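Room-turn automation (hotel housekeeping)

From the Clavell staff wiki, an encyclopedia of hotel work written by the people who do it. Last edited March 7, 2024.

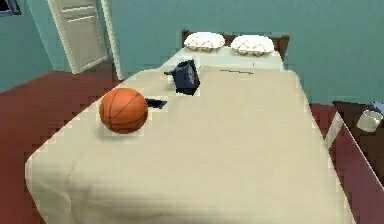
Room-turn automation is the name we use at Clavell for handing part of a bedroom clean to a machine, and I've been asked to write the entry as I've done rooms here for 12 years and have opinions (sorry in advance!). The part that gets handed over is mostly the clearing: picking up what a guest has left about, putting it somewhere sensible and getting the bed bare enough to strip. It sounds like nothing, but a ball sitting on the blanket, with a couple of dark bits and pieces near it and a mug on the bedside table, is the sort of room the planning software has to sort out in simulation before anyone lets it loose on a real corridor. The ball has to come off before the blanket does, or it goes bouncing under the wardrobe and you're on your knees fetching it.

Origins

Our system comes from a firm called Skarel, and the software that decides the order of jobs is called Insaurralde. Before that we had a paper sheet on a clipboard. Betance, the hotel group we belong to, tried the system in one building first and then brought it to us in October. We have 200 rooms, so it didn't arrive everywhere at once. It started on the third floor and crept upwards, and for weeks you could tell which floor you were on by whether people were moaning about it.

What the machine does

It clears loose things, carries used cups to the trolley and pulls back the top cover. Pillows it can manage, though it leaves them looking a bit flat and I still give them a thump. It doesn't do bathrooms, and it doesn't do corners on a fitted sheet. Anything it can't put a name to gets left where it is and flagged on the tablet, and then one of us goes in. Dark things on dark furniture get flagged a lot. So do socks.

What changes for staff

The lifting is the big one. My back used to tell me about a full day of stripping beds well into the evening, and that has eased off no end. We used to work in pairs and now a team of 3 looks after a floor between them, each with a tablet, which is quicker but quieter too – I do miss nattering over a duvet. Training took 9 days, most of it spent learning when to step in and when to leave the thing alone (harder than you'd think, when you can see it dithering over a sock and your hands are itching).

Hours stayed the same on our site. The early start moved back a little, which the parents on the team were very pleased about. What did change was the pay grade for anyone who handles flags, and there was a fair bit of grumbling until that was opened up to all of us.

Lost property

Clearing by machine means every item gets logged with its room, so the lost property cupboard is much tidier than it was. Guests ring up and we can answer them in around a minute. Phone chargers are still the most common thing in there.

See also: Linen trolleys; Flag handling; Late check-out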